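Home > About Us

About Litside Language School

Litside is a small evening school for adults who want to learn English or Polish. We rent the second floor of the old Kostiuk building in Jarnport, over the hardware store, and we have been there since our third year. Before that we used two rooms at the public library.

The school was started by Mercedes Echeverri, who taught high school Spanish for a long time and kept being asked by parents where they could take English classes after work. There was nowhere close by. She began with one group on weeknights and charged enough to pay for the room and the photocopies. She still teaches the beginner course and still does the placement interviews herself.

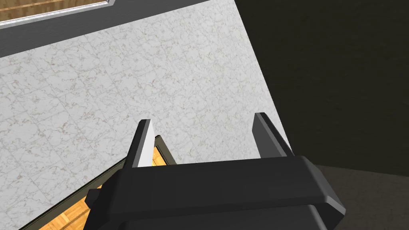 Gripper seen from above, with the two fingers apart.

What we teach

English is offered at five levels and Polish at three. A term runs for ten weeks, with two classes a week of 90 minutes each. Groups are kept to nine people. If a group fills up we put your name on a list, and if the list gets long enough we open a second group, usually on a different night.

We also run a writing course for people who speak English well but have to write reports, emails or applications and would like them to sound right. It has no exam and no homework, apart from bringing in something you are working on.

Last year 512 people signed up for a course with us and 488 finished it. Most of those who left had a change in their work hours, and we let them come back the next term without paying twice. 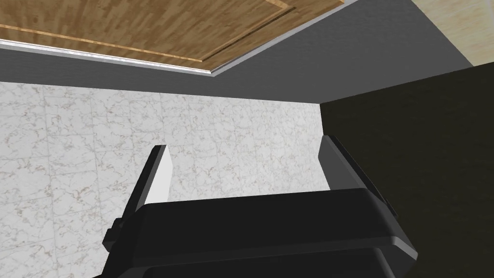 Classes are mostly talking. New students sometimes expect to spend the first weeks on grammar tables, and we do get to the tables, but only after you have had to use the thing in a sentence. Teachers give out printed sheets, and you keep them in a folder that comes with the course. There is no textbook to buy.

Fees

A ten-week course costs $300. The writing course is the same price. You can pay in three parts - ask at the office when you register. The Prevosel Fund pays the full fee for a number of students each term. The form is short and you do not have to say why you need the help, only what you earn.

The reading room

Students and former students can use the reading room any evening the school is open. It has 2864 books, mostly paperbacks, sorted by level and then by author. Loans are for four weeks. Please put returned books in the box by the door and leave the shelving to us.

Visiting

The office is open Monday to Thursday from 4 p.m. to 9 p.m. Use the side entrance on the parking lot, as the front door belongs to the store. There is an elevator. Placement interviews take 20 minutes and are free, but you need to book.

Page last updated 10/11/20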